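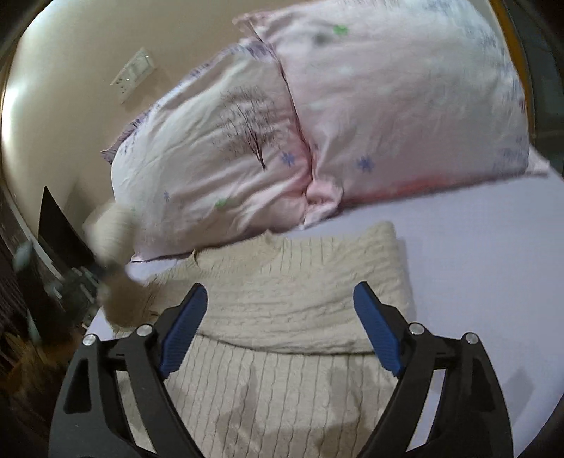

Wevel sells its fabric shaver for $36 and says it will make old knits look new. I doubted that. I tried it on the sleeves of a scratchy gray cardigan before I would let it near an off-white cable knit like the one folded on the bed, where raised cables give a blade plenty to catch. Flat wool came out fine — better than with my old Pirach comb.

Ribbing is another matter. The guard skips over the ridges and leaves fuzz in the grooves. The lint cup is tiny, and the lid pops off if you bump it.

I'd pay half. Three stars.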